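The mug tree has to move again

3 min read

Friday, quarter past seven, coffee not made yet. So this is quick.

I've been meaning to write about the counter for weeks. We moved to Merkedham with a kitchen that has two good stretches of worktop and one of them is mostly sink. Everything else lives on the other one. Toaster, the big steel thing, kettle stuff, jars, cutting board. And the mug tree.

The mug tree came from Tufa, the little shop by the station, and I love it, and it has never had a home. It started by the window. Then next to the jars, where I knocked it with my elbow every single morning. Then it went on the cutting board "just for now" and you know how that goes. Can't chop an onion with a mug tree on your board.

Had a go at sorting it this week. Mugs off first, everything in reach, board underneath.

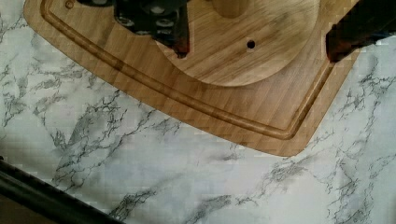
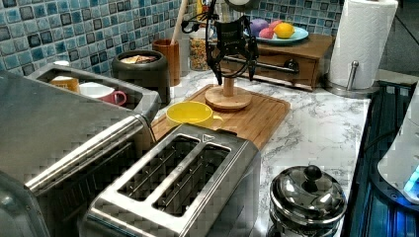
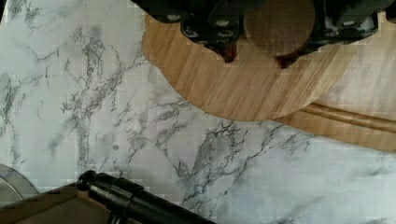

The counter midway through the sort-out. Yellow mug on its side in the second one.

Things I've learned so far. The tray on top of the big steel appliance is a perfectly good place for cups. Two fit up there with room to spare and I don't have to reach past the toaster for them. Why did I buy a mug tree, then. Don't ask.

Also the board. I keep saying I'll oil it and I keep not doing it. The groove round the edge collects crumbs like you woudn't believe, toothpick is the only thing that gets in there properly. Old toothbrush is too fat.

And marble pattern hides everything - coffee drips, salt, a whole lentil once. Good for guests, bad for me. I wipe it with my hand flat now so I can feel what I'm missing.

Current plan: mug tree at the back by the wooden drawer, board leaned up against the wall when I'm not using it, sprinkle jar goes in a cupboard becuase who needs that out. If the tree still annoys me after 3 weeks it goes to the spare room and holds necklaces.

Right - coffee. More when the shelf turns up from Amevari. Ordered it in October, still waiting.

Recent posts
The shelf I should have measured for
Up to 100 teaspoons and never a clean one
Belix drawer liners, two months in
What I keep by the sink now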